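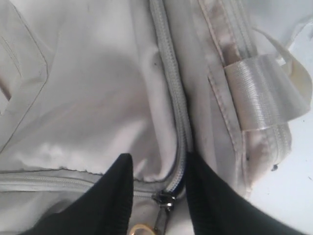 Sjöberg's "The Salt Ledger": worth finishing?

marrowfat
I need to gush for a minute. I picked up The Salt Ledger by Onden Sjöberg in September, mostly for the cover, and I finished it last night at two in the morning with my tea gone cold. It's a novel, I think? The library had it under travel. A clerk walks the coast from one salt works to the next, checking the books at each place, and at every stop somebody tells him a story that has nothing to do with salt. My copy is the Plikament paperback, 937 pages with the notes, translated by Irja Lahtinen.
Who else has read this? Please tell me somebody has. My sister got as far as the herring auction and gave it back.

tolland_reads
Your sister has my sympathy. I quit at page 147. I like slow books, I've read plenty of them, but there's a chapter that is a list of debts. A whole chapter! Does it ever turn into a story?

marrowfat
The list of debts is my favorite part!! Read it again after you've met the widow at Bamby. Half the names on the list are people she talks about, and you find out that the ferryman owed money to the man whose boat he says he lost. Sjöberg never points at it. I went back with a pencil and yelled.
But no, if you mean one big plot, it doesn't turn into that.

quillback
Read it twice, once in each translation. The older one is by Gemma Negri and I still think it's the better book in English. Negri's clerk is funny. He's vain about his handwriting and he hates dogs, and all of that comes through. Lahtinen makes him sound like a minister.

oatcake_anna
Hard disagree on this, quillback. Negri cut things! She left out most of the weather and the entire second visit to the lighthouse. I love her jokes too, but some of them are hers and not his. Lahtinen gives you the long sentences the way they were built, and once I got used to them I didn't want them any shorter. The storm chapter is one sentence for almost four pages and I held my breath for a good part of it.

quillback
She cut the second lighthouse visit and nobody missed it.

oatcake_anna
I would have missed it! It's where he finally asks the keeper's daughter her name!

quillback
OK, fair, I'd forgotten that was the second visit. I'll give you the daughter. I won't give you the weather.

tolland_reads
So which one would you hand to a person who already quit once? Asking for me.

oatcake_anna
Lahtinen, but skip the preface. It gives away the thing with the brother and it's 21 pages of who influenced whom. Go back and read it at the end if you like that stuff. I do, it's good, it's just in the wrong place.

quillback
Negri. It's shorter and you'll laugh by the second chapter. If you fall for it you'll end up buying the other one anyway, like I did.

pemberwick
Jumping in as someone who read it out loud to my husband over one very long winter. We did a stop a night, so one village and its story, and then lights out. I think that's how it wants to be read. The stories are different lengths and some are duds (the two brothers with the well, sorry, I was asleep before he was), but then you get the glassblower or the wedding with no groom and you're wide awake again. We still say "enter it under losses" when one of us breaks a plate.

marrowfat
"Enter it under losses"!!! I've been saying that at work all week and getting looks.
Also the well story is not a dud. The bucket comes back in the last chapter. It's the bucket the clerk is sitting on.

pemberwick
Wait, what? It is? I'm going to go check.

pemberwick
It has the blue rope. You're right. I read that page aloud and went straight past it.

dunlin44
I have mixed feelings. The people are wonderful and I'd follow that clerk anywhere, but I got tired of how every village woman is wise and every village man is a liar. By the halfway mark I could guess who would be telling the truth. Does that bother anybody else?

oatcake_anna
It bothered me some. The schoolmistress lies though, and she lies beautifully. I believed her until the priest's letter.

dunlin44
True, she's the exception. I'd have liked three or four more of her.

quillback
Has anyone seen the Negri first printing for sale? There were only 2,000 and mine lost its back cover on a camping trip.

marrowfat
No, but now I want one too, so we're rivals.

tolland_reads
Update: I started over, Lahtinen, no preface. I'm past the debts and the widow has just started talking. I flipped back to check on the ferryman and, yeah, all right. I see what you were yelling about. Still think the herring auction could lose ten pages.

marrowfat
YES. Keep going! Nobody tell them about the glassblower.

quillback
The herring auction is perfect in Negri. Just saying.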